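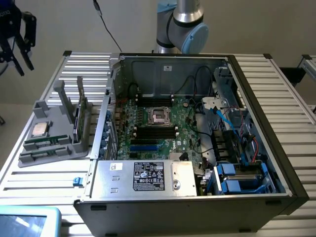
The Second Life of the Office Desktop

Every December, the town offices in Rutherford clear out a storage room. Last winter the pile came to 253 desktop computers, most of them retired because the service contract had run out. Few were broken.

Guido Sorrentino bought the lot. He runs Tindgate, a repair shop on the edge of town that sells used office machines to families, churches and small firms. His usual price is 30 dollars for a bare tower and a good deal more for one with a new drive and extra memory.

Office desktops are easy to work on. The side panel comes off, the parts are laid out in the open and most of them can be swapped in a few minutes. Laptops from the same years are harder, with glued batteries and memory that is often fixed to the board.

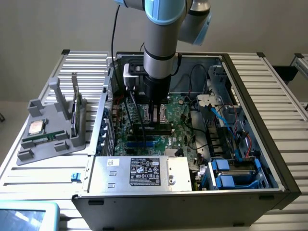
The trouble is software. Many older processors are not on the approved list for newer operating systems, so Sorrentino puts Linux on them and gives each buyer a printed sheet of 14 steps. Some people bring the machine back within a week. Most keep it.

He sells around 300 computers a year and says the margin is thin – the rent eats most of it. Screens are his real problem. Offices throw them out faster than anyone wants them, and the county charges him by weight to take the ones he can't sell. He has stopped accepting them unless they come with a stand and a power cord.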